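Grandus children's plastic tableware, mixed colours

I bought the set for use at home and have had it out since August. The plastic is rigid, with little flex at the rim when full. Stated capacity of the large bowl is 380 ml – mine held 37 ml less when filled level. Base grip on cloth is adequate, on bare worktop poor.

The large orange bowl gets the most use. The smaller pink one suits snacks, and the yellow and red cups are light enough to tip if knocked. Colours are easy to tell apart on a dark green cloth. 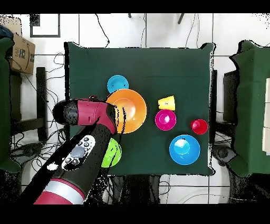
Verdict

Serviceable, though the cups need a heavier base. 2 out of 5 for stability.

Rafferty Okafor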